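I've been putting off writing this because I wanted to live with the stuff for a bit first, and it's been up since September, so I think I've earned an opinion. It's the Trenard sticky-back vinyl in the green marble pattern, bought from Skustero for 37 quid the roll (I needed two, grr).

I wanted something cheerful with a bit of yellow in it and I'm very happy on that score. White, soft green, mustard veins. Lovely!
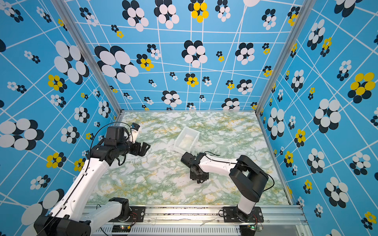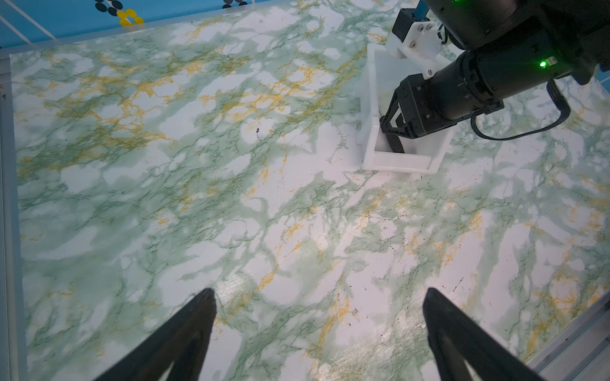
## Putting it on

Right, the kitchen worktop. I gave myself an afternoon and it took the whole weekend. The backing paper has a grid printed on it, a godsend for cutting, but it tears if you pull too fast, and I always pull too fast. Wash the worktop, let it dry overnight, then peel a hand's width at a time and smooth with a cloth. My neighbour Declan Gilchrist came round to hold the other end and we still got a bubble by the sink the size of a plum. A pin and a hairdryer sorted most of it.

Corners are a pain. Warm the vinyl first and it stretches nicely, only don't overdo it like I did by the cooker, where the pattern's gone a bit smeary.

## Living with it

Tea wipes off. Turmeric doesn't, or not all of it. I've had one edge lift near the kettle and stuck it back down with a dab of glue. I tried a Kokkinos roll in the bathroom a while back and that was thicker, but the colours were so drab.

Four stars, and I'd buy it again for the shelves.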